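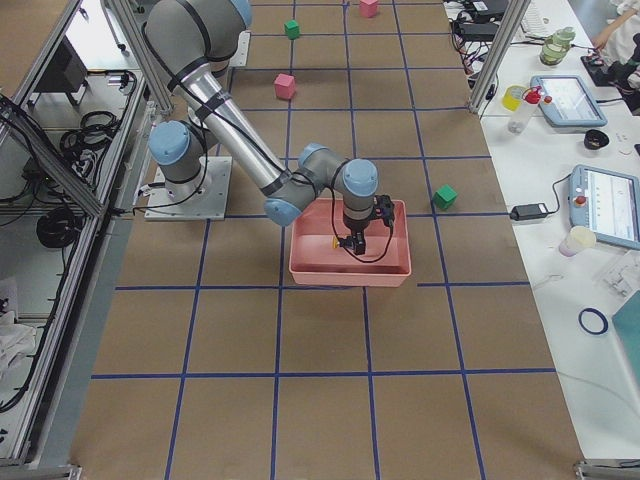 Skomar wrote back on the last round that the sorting table "has never hurt anyone, so why are we still checking it?" Fair enough, but a clean record tells me very little about a bench.

Bench check, block sorting table, Flurnia site
Jun 25, 2026

Paper cover flat, no lifted corners — OK. Brown paper tears easily, and I don't believe the claim that one sheet lasts until August.

Blue tape lines stuck down along their full length — OK with comment. Pressed by hand at the crossings. Drarketti says its tape holds for 500 shifts. I would like to see who tested that.

Pink bin, rim and walls free of cracks — OK. Bin sits across a tape line. The layout sheet says inside a square. Either move the bin or change the sheet.

Wooden cubes, no splinters or chipped edges — OK. 4 were out on the paper at the far side and all were handled. Paint rub test not done, no time for it today.

Near half of the surface kept clear — OK today. It usually fills up with cups by afternoon.

Cables on the side shelving coiled and tied — NOT OK. Coils are fine. The loose black wires along the frame are not, and "we're getting to it" was also the answer last time. Fix within 24 hours.

Floor under the bench swept — not checked.

Spare bins from Saludo — not accepted. The label says food safe, which has nothing to do with whether the rim is sharp.

Recheck: cables and bin position only.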